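ok so people asked for the fake gadget bit again, the one I read out at the thing in June. I don't have it written down properly so I'm doing it from memory plus whatever's in my notes app. Thread. Bear with

1/ The Skastard was the first household appliance to apologize on your behalf. Clipped to the collar. Listened for a tone of voice going up at the end and then said sorry, in your voice, a half second before you'd decided whether you were.

2/ Early models only had the one sorry. Flat. Fine for bumping into someone at the bakery. Bad at funerals. Firmware update gave you 45 sorries, incl. "sorry you feel that way," which came switched on by default and could not be found in the settings.

3/ Inventor: Waldemar Ostrowski, who built the first one after an argument over a parking space that ran three winters. He never met the other driver again. The Skastard apologized to the parking space anyway. Every morning. Still does, his widow keeps it charged.

4/ Sold out in a week. Marriages improved. Then it was pointed out that both halves of most couples were wearing one, and the collars were up all night going sorry, no I'm sorry, no I'm sorry, while the people slept great

5/ So then you get the competitor. Obviously. Nurura, and their whole pitch was it did gratitude instead. Thanked waiters, thanked bus drivers, thanked the dentist mid drill. You had to pay extra for it to mean it.
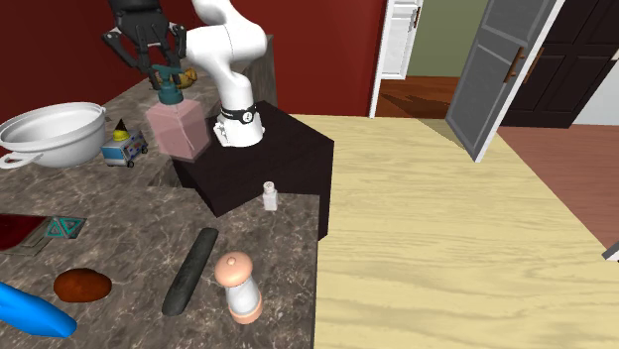

6/ The paid tier was called Nurura Sincere and it added a small catch in the throat. People cried at checkouts. A man in a hardware store was thanked so well for a bag of screws that he quit and retrained as a nurse. (I cut this line in June, putting it back, I like him)

7/ Trouble starts when a Nurura and a Skastard get stuck in an elevator. Thank you. Sorry. No, thank you. Sorry. Takes 3 hours to get them out and the two wearers are engaged by then without having said a word to each other

8/ Krystyna Witkowska, Minister for Manners (new post, they had to move the photocopier to fit her in), said the goverment would regulate. Her statement ran to 100 words. 96 of them were her collar.

hang on someone at the door

9/ back. Where was I. Regulation. Right - the Manners Act said all devices had to let the wearer be rude for one minute a day. Unassisted. They put it at noon. You would not beleive what noon was like. Swans left the parks.

10/ Some folks had gotten so out of practice they couldn't do it. Stood in the street at 12:00 going "your... hat." Classes sprang up. Evening course, bring own grievance. Oduor Mushi taught the advanced group and was by all accounts a lovely guy, which hurt enrollment

11/ This is where the Trundetti comes in and if you were there in June you know I rushed this part, the host was doing the wrap it up hand. The Trundetti was a dial. Worn on the belt. Zero to ten, how much of you is in the conversation right now.

12/ Most people left it on 2. Enough to nod. At zero it handled birthdays, your cousin's band, anything with slides. Nobody had ever seen a ten. The manual had a page for ten and the page just said "please sit down first"

13/ Dariusz Piątek turned his to ten by accident, reaching for a sandwich, while his boss was explaining the new parking system. He heard all of it. Every word. Asked a follow-up question. Was off work until spring.

14/ The recall notice went to 2282 customers. All of them had the dial low enough that the dial read it for them, and replied on their behalf that they were very happy with the product, thank you, sorry.

15/ And that's the end of the bit as performed. There's supposed to be a fourth gadget, the Shenoy, which remembers where you know someone from, but I never got it working. All I have in the notes is "SHENOY - it's always the dentist??" and then a shopping list

16/ couple replies real quick. Yes Vasanthi Abeysekara gave me the swans. I had geese. Swans is better, she was right, she's been texting me about it

17/ no there's no recording. The one that exists is mostly a chair

18/ and to the guy asking if you can buy the collar - it's a bit. There's no collar. Sorry

19/ wait I got two numbers the same in there didn't I. Or skipped one. Not checking. Doing this again with the Shenoy fixed whenever they give me another slot, I asked for ten minutes and got told "we'll see"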